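Chez Prellotden, deux bras pour débarrasser une table

L'équipe de Prellotden travaille depuis deux ans sur un problème qui paraît mince : faire ranger à un robot à deux bras des objets qu'il n'a pas appris à reconnaître un par un. Sa méthode, baptisée Ikonen, a été présentée en juin. Nous avons rencontré la responsable du projet dans les locaux du laboratoire, entre deux séries d'essais.

Le principe tient en peu de mots. Un opérateur guide les deux bras à distance, le système enregistre les mouvements, puis un modèle apprend à les reproduire. La particularité d'Ikonen est de décider à chaque instant lequel des deux bras doit agir, et si l'autre doit attendre, aider ou s'écarter. « Avant, on fixait la règle à la main, explique-t-elle. L'objet est à gauche, c'est le bras de gauche qui y va. Ça marche tant que l'objet est petit et que rien ne gêne. »

Pour l'apprentissage, l'équipe a enregistré 1 000 démonstrations. Elle en a ensuite retiré une partie, jugée trop hésitante. « Un opérateur fatigué fait des pauses, et le modèle apprend les pauses. On a vu des bras s'arrêter au-dessus d'un objet sans raison. Il a fallu remonter aux enregistrements pour comprendre que ça venait de nous. »

Le choix des objets a donné lieu à de longues discussions. Le premier lot, fourni par la société Larkar, ne comportait que des blocs rigides aux dimensions connues. Les résultats étaient bons et ne disaient pas grand-chose. L'équipe est passée à des objets ordinaires, achetés ou apportés par ses membres.

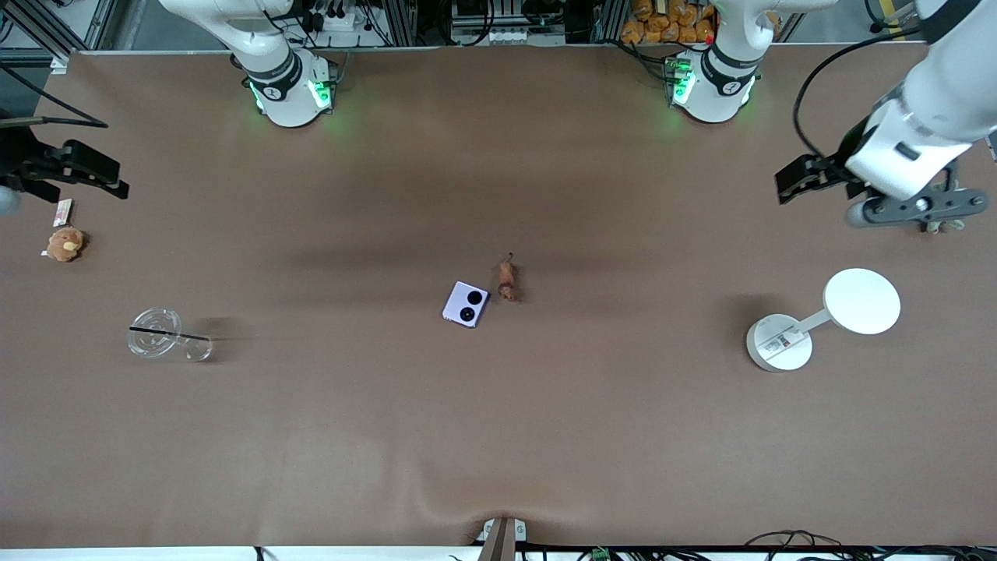
« Ce qui nous intéresse, c'est le mélange, poursuit la chercheuse. Une peluche se déforme, elle pardonne une prise mal placée. Un gobelet transparent, les capteurs de profondeur le voient mal. Un téléphone pliant est plat et glisse sous les doigts de la pince. Si on teste chaque objet séparément, on peut régler le système pour chacun. Ensemble, il faut un comportement qui tienne partout. »

La campagne d'évaluation a compté 300 essais, avec une disposition différente à chaque fois. Le système a échoué 47 fois. L'équipe a classé ces échecs un par un — travail ingrat, reconnaît-elle — et la plupart concernent les objets transparents ou très plats. Les collisions entre les deux bras, qui étaient la première crainte au départ, sont restées rares.

Comment expliquer ce dernier point ? Elle hésite à l'attribuer entièrement à la méthode. « Les opérateurs évitaient naturellement de croiser les bras. Le modèle a pu prendre cette habitude sans que notre mécanisme y soit pour beaucoup. Il faudrait refaire l'expérience avec des démonstrations où les bras se croisent souvent. »

La comparaison avec Clumalum, l'ancien logiciel de commande du laboratoire, est plus nette. Il restait plus rapide sur les blocs rigides, mais il abandonnait dès qu'un objet reposait sur le côté. Les deux programmes coexistent pour l'instant.

La suite portera sur les objets qui se touchent ou se recouvrent, cas écarté des essais publiés. L'équipe veut aussi réduire le nombre de démonstrations nécessaires. « Enregistrer, c'est ce qui nous coûte le plus cher en temps. Si on arrive au même résultat avec la moitié, on pourra changer de tâche plus souvent. »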